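Pekora keeps its cloths gray

PISINE, 8 July 2025 – Pekora, the housewares shop on Poirier Street, has restocked its plain gray cleaning cloth after 216 customers wrote in to complain about the yellow one. The yellow cloth was introduced last October and was, the shop concedes, very yellow.

The gray version costs the same as before and still comes with no instructions for folding. Pekora's own guide to the subject ran to 11 pages and has been withdrawn. The first 148 orders go out this week, and the white mesh basket is back in the catalog too, for those who have given up on folding and would like somewhere to put the results.
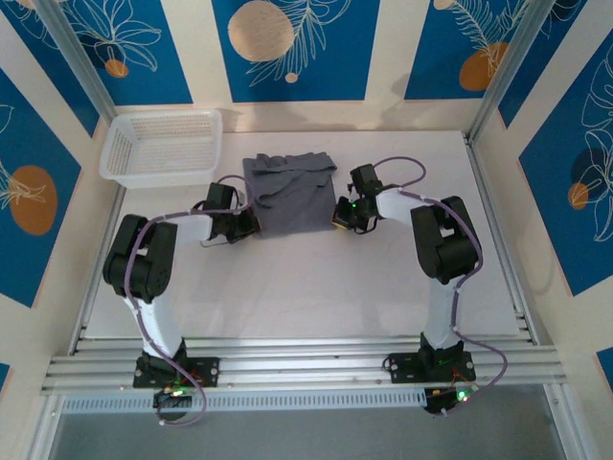
Gray cloth, crumpled, with a white mesh basket in the back corner.

Contact the newsroom | © 2025 Trosard Local News | Back to top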